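Section 2: Setting Out and Clearing the Play Kitchen Table

This section applies to the Noteo play kitchen set (reference 941) when used with the Drulus white tabletop. For storage units, refer to the Grudel shelving guide supplied separately.

2.1 Before first use

1. Remove all packaging, ties and labels from the set and dispose of them out of the reach of children.
2. Check every item against the contents card. Missing items should be reported to the supplier, quoting reference 941.
3. Wash the plate, cup, colander and measuring cup in warm water with a mild detergent. Rinse and dry fully.
4. Wipe the tabletop with a damp cloth. Do not allow water to stand in the screw holes.

Note: The play foods must not be immersed. Wipe them with a damp cloth only.

2.2 Setting out the table

1. Place the pot and the frying pan along the left-hand side, with the pot nearer the back.
2. Lay the slotted spatula across the frying pan.
3. Place the colander in the centre of the table. It must stand clear of the pans so that both of its handles can be reached.
4. Set the round plate behind the colander and the small cup to the right of the plate.
5. Place the measuring cup to the right of the colander.
6. Distribute the small play foods over the right-hand half of the table. Their exact position is not important.
7. Lay the ketchup bottle flat on the plate.

Caution: Small play foods may present a choking hazard. Children under three years of age must not be given access to the table.

2.3 Checking the layout

Compare the finished table with Figure 2 before the session begins. Pans that project beyond the edge of the tabletop should be moved inwards where young children are present.
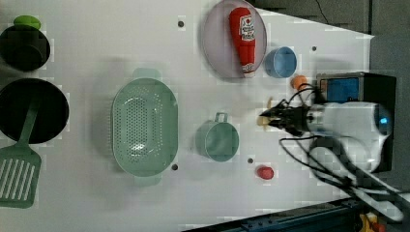 Reading time for this section: 2 minutes

Figure 2. Table set out, viewed from directly above. The mint green colander is in the centre, with the lavender plate and ketchup bottle behind it.

2.4 Clearing away

1. Collect the play foods first and place them in the colander.
2. Return the ketchup bottle to the food tray.
3. Stack the cup and the measuring cup on the plate.
4. Place the spatula inside the pot for storage.
5. Wipe the tabletop and leave it to dry before covering.

Note: Replacement play foods are supplied by Tetteh under part number 527. The replacement spatula is part number 994. Parts from other sets should not be substituted.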